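Flellton cloth station, pre-session check and walk-through
Filled in by Tin-yau Tsai, December round
Target for the round: 300 good grasp examples. Logged so far: 152.

Before power on

1. Emergency stop pressed, released, pressed again. OK
Comment: Clean click both times. I had the second operator press it from the stool too, and the reach is fine now that the stool is on the left.

2. Floor mat flat, no curled corners. OK

3. Loose cables clear of the arm's path. OK, WATCH
Comment: The shelf next to the wall is still a nest. Nothing hangs where the arm travels, so I passed it, but please bundle the cords before the next long session. I'll bring ties.

4. Fasteners on the wrist plates hand tight. OK
Comment: One quarter turn needed on the outer one. Marked with paint pen afterward.

5. Padding seated, no sharp edge showing. FOLLOW UP
Comment: The covering looks a little frayed where it meets the metal. A cloth thread could catch there. Trim or tape before the next check.

Power on, arm in slow mode

6. Fingers open and close fully with nothing between them. OK
Comment: The Grimance fingers are lovely to watch at slow speed. No squeak, no drift.

7. Hands out of the work area before the operator says "closing." OK
Comment: We did this 4 times in a row as a drill and everyone waited for the word. Great habit, keep it up!

8. Wrist camera clean, picture live in Lamero. OK
Comment: Wiped with the dry cloth only. Check the preview before the first grasp — a smudge in the first example tends to be a smudge in all of them.

Recording

9. Operator stops for a break after every 20 grasps. OK
Comment: The timer helps. Grasps get sloppy before people feel tired, and the learner copies sloppy grasps very faithfully.

10. Failed grasps kept and tagged as failed. OK
Comment: I love that this finally works in one key press. Last round we threw away slips that would have taught the model a lot.

11. Cloth held between the fingers, free of the wrist hardware. OK, WATCH
Comment: Twill is a great material for us, stiff enough to stand up in a ridge when pinched and with seams the model can learn from. Keep an eye on how high the fold comes, though. With a tall fold the stitching sits right up under the padding, and the operator should lower the cloth before turning the wrist. Tag these as "high fold" so we can sort them later.
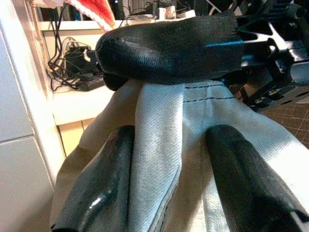
12. Arm parked, fingers open, cloth off the station. OK
Comment: Parked at 4:20. Item 5 goes on the repair sheet, item 3 is mine.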